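Section 4: Setting Up Your Evening Prayer Call

Okay, so by now you've got your list of names written down (that was Section 3, and if you skipped it, go back, I'll wait). This section gets you from a list on paper to real people on a phone line praying together. I've been running the Mitden prayer call for a good while now and I still have this page open next to me every time I help somebody start a new one.

You'll need:
A phone, any kind, flip phones are fine
The dial-in number and your host code
Your list of names from Section 3
A Bible, the one you really read
A glass of water, trust me on this

Part A: Before the first call

1. Pick your time. Ours is 8:30 in the evening. Ask your people what works before you announce anything, and when most of them agree, stop asking. I once let this question drag on until May and we could have been praying the whole time!

2. Choose your opening passage. For a first call I always go with a short psalm. Read it out loud by yourself at least twice, all the way through, so you find the spots where you run out of breath.

3. Write your call card. It's an index card with four things on it: the dial-in number, the time, your opening passage, and the name of the person who'll take over if you lose your connection. Mine has been Tharushi Kodikara from the start. She has had to step in more than I'd like to admit (my kitchen has terrible reception), and she just picks up the psalm at the next verse like nothing happened.

4. Send the number out. Text it, call it in, put it on a slip of paper after service. Some of our older folks like it in big print, with spaces between the digits.

Note: Don't put the host code on anything you send out. The host code opens the line and mutes people, and you want exactly two people to have it, you and your backup.

5. Do a test call with your backup. Both of you dial in, both of you try the host code, both of you try muting. Then hang up and do it over with your roles switched.

Part B: Opening the line

6. Dial in ten minutes early. Sit down somewhere quiet and close the door. Turn off the TV, and if you have a dishwasher, turn that off too, it comes through the line like a thunderstorm.

7. Enter your host code and press pound. You'll hear two beeps. If you only hear one, you've joined as a guest, so hang up and try again.

8. Greet people as they come on. Just a hello and their first name. They may be calling from a hospital parking lot or from bed, and hearing their own name in a friendly voice does so much before anybody has prayed a word.

9. Start on time, even if there are only two of you. Jesus had something to say about two or three, and I lean on it pretty often in January.

10. Read your passage slowly. When you're done, count to 10 in your head before you speak again. It'll feel like a year. Leave it alone! People need that bit of quiet to set down whatever they carried in.

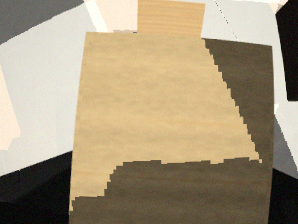
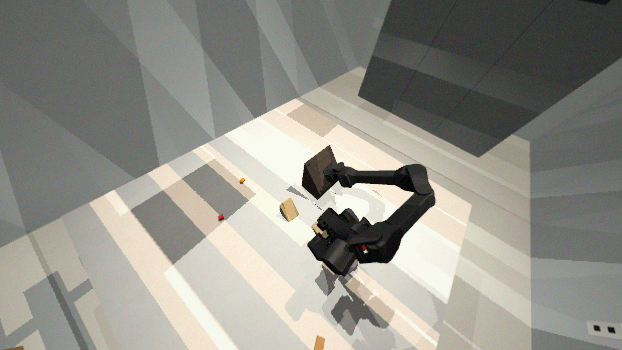

Part C: Taking requests

11. Open it up with the same words every time. Mine are, "Who are we carrying tonight?" I got that from a lady in the Genell group and it's so much gentler than "Any requests?" Folks who would never ask for themselves will answer it.

12. Write every request down as it comes, first name and a few words. "Ray, surgery." "Lena's boys." You think you'll remember and you won't, and there is nothing worse than stumbling over the name of somebody's mother while they're listening.

13. Read the list back before you pray. It gives people a chance to fix a name or add one.

14. Pray, or ask someone to. If you're asking someone, ask them before the call. Please don't spring it on anybody. I've heard grown men drop the phone.

Caution: What's said on the call stays on the call. Say this out loud at the start of every single one. If somebody shares another person's medical news, pray for "our friend" and leave the details out until you know the family is okay with it. I learned this the hard way with someone I love, and it took a long time and a lot of cake to put right.

Caution: If a caller says they want to hurt themselves, don't try to handle it as a prayer request. Hand the line to your backup, call that person directly, and stay with them while you get help. In the United States you can call or text 988. Call 911 if they're in danger right then. Keep praying, of course, and keep them on the phone.

Part D: Closing

15. End when you said you'd end. We close with the Lord's Prayer, everybody unmuted, and I'll warn you now that it'll be a mess. There's a delay on the line and half the group says "debts" and the other half says "trespasses." I wouldn't trade that sound for any choir.

16. Stay on for a few minutes after the amen. Somebody nearly always lingers. Let them talk.

17. Copy your requests into your notebook before bed, and leave a blank line under each one for what God does with it. I went back through mine this past winter and counted 267 requests, with something written under 71 of them so far. I cried over that page, and then I called Tharushi and she cried too.

If things go sideways

Echo on the line: somebody has two phones going. Ask everyone to mute, then bring people back one by one until you find it.

Nobody talks: wait a little longer than you want to. If it's still quiet, start with a request of your own, a small honest one.

One person talks and talks: thank them by name, pray for what they've shared right then, and move on to the next person. A short prayer is the kindest interruption I know.

You're too worn out to lead: call your backup and join as a guest. You're allowed to be one of the names on the list.

Section 5 covers hymn number 411 in our book and how to sing over a phone line without everybody finishing at different times. (We're still working on that one.)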